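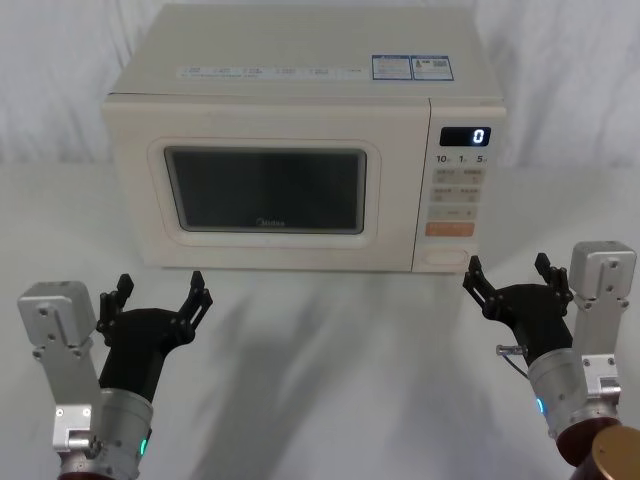
How often should the inside of a shared microwave be cleaned?
Once at the end of every working day, with any spill wiped up when it happens.

Home Talks Handouts Kitchen Basics Contact

Speaker notes: The Shared Microwave
Jurgita Lepik, Ullbridge lunch session, August

Start
Wait for people to sit down with their food. Ask who has opened a microwave at work and closed it again. Give them a moment.

I look after the staff kitchens at Ullbridge. There are 42 people on our floor and most of them heat something between noon and 1:30. Last year we logged over 3,000 lunches. I am going to talk about one appliance and leave the fridge for another time.

What people get wrong
They clean the window because they can see it. The ceiling of the oven gets skipped. Soup spits upward, dries there, and gets heated again with every meal after that. Ask them to run a finger along the ceiling of theirs when they get home.

The second spot is under the glass plate. Lift the plate out. There is a ring with small rollers under most of them, and crumbs in the track make the plate jump and grind. People report this as a broken motor. At the Rozīte building we were asked to replace an oven for this. I washed the ring in the sink and it ran fine.

(Slide: open door)
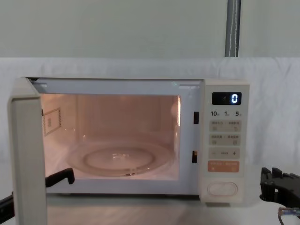

Microwave with the door open, glass turntable in place.

Point to the small cover on the left inner wall. Ask what people think it is. Usually somebody says it is packaging that was left on. It is the waveguide cover and it stays where it is. Wipe it gently with a damp cloth. Do not pull at it and do not scrub it. If it is burned or greasy all the way through, order the right part for the model and stop using the oven until it is fitted.

Then the two slots on the right side of the opening. The door hooks go in there. Keep them free of food. A door that needs a shove to close should be reported.

The method
Put a cup of water with a slice of lemon in a microwave-safe bowl. Set a wooden spoon in it so the water doesn't boil over suddenly. Heat for 5 minutes. Leave the door shut for a few more. Wipe the ceiling first, then the walls, then take out the plate and wipe the floor. Wash the plate in warm soapy water. Let it cool before it goes in the sink, cold water on hot glass can crack it.

Vinegar works too. The smell stays until after lunch, so I do that one in the evening.

No steel wool. No oven spray.

Door and buttons
Dish soap on a cloth, wrung out well. Open the door before you wipe the buttons so you don't start the oven empty. Do the door release as well, everyone touches it with lunch hands.

Covers
We bought vented plastic covers from Brotiline and hung one on a hook next to each oven. When it was kept in the drawer it was not used. Hanging up, it is used most days.

(If short on time, skip to questions here.)

The Nilomon building asked about a cleaning rota. They tried names on a sheet and it lasted until the first vacation. What they do now is whoever locks the kitchen wipes the oven. Takes a minute if it was done the day before.

Questions I usually get
Popcorn smell: lemon bowl again, then leave the door open for an hour.
Fish: same.
Yellow stains on the inside: baking soda and water paste, ten minutes, wipe off, rinse twice.

Handouts are by the door, room 101 has spare cloths.

We use cookies to remember your settings. Accept Decline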